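Refill shop at Motuscombe: worth the trip?

Board: Living With Less
Thread started by tealeaf_hoarder

tealeaf_hoarder
Has anyone been to the new refill place in Motuscombe yet? I've been trying to get our bin down to one small bag a fortnight and I'm nearly there, but the things that beat me are pasta, rice and washing-up liquid. I could get the lot there, but it's two buses each way for me and I don't want to lug a rucksack of jars over for nothing.

brambleknee
I went last week and loved it! The dried stuff is all in big hoppers along one wall and you weigh your own jar first (write the weight on the lid, saves faffing next time). Porridge oats were cheaper than my supermarket, pasta was a bit more. I came home with lentils, oats, bay leaves and far too many chocolate raisins, which I'd eaten by bedtime, so no waste there.

Gorkard334
Going to be the grump. I did the sums on my usual shop and it came out 3 pounds dearer, and that's before petrol. If you're driving out there for a jar of rice I can't see that you're saving the planet much. I buy the biggest sack of rice I can carry and it lasts me till April.

brambleknee
Fair point on the petrol, but she did say she's on the bus! And a big sack is still a plastic sack.

Gorkard334
Mine's paper, thank you very much. 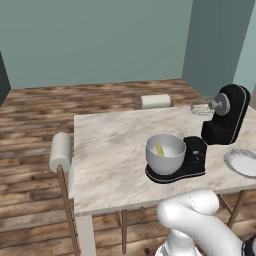
Motuscombe, December 4, 2020

Right, I went, so I'm putting a proper report here with the place and date on it, as prices will no doubt change. I took six jars and an old Jikus bottle for the washing-up liquid. Pasta and rice both fine, and I didn't mind paying a few pence extra. The washing-up liquid was the real win, it's the thick sort and you only need a dribble. I was less keen on the shampoo, which smelt like a wet hedge.

Only moan is the queue. They were letting in 2 people at a time and I stood outside for ages with my jars clanking. Take a hat.

tealeaf_hoarder

pomare_pantry
Thanks for this, really useful. Did they have flour? The Pomare market stall used to do it loose and then stopped, and I've been buying bags ever since and feeling guilty about it.

tealeaf_hoarder
Plain and wholemeal, yes. No strong white when I was there, but the girl on the till said they get more in most weeks.

mendit777
I'm with Gorkard a bit. We cut far more by planning meals and eating leftovers than we ever did with jars. Half our bin used to be slimy salad. Not knocking the shop though, I'd go if I lived nearer.

brambleknee
You can do both, you know! Soup out of the slimy salad, lentils out of the jar.

Gorkard334
I am not eating slimy salad soup. But go on then, what do they charge for the raisins?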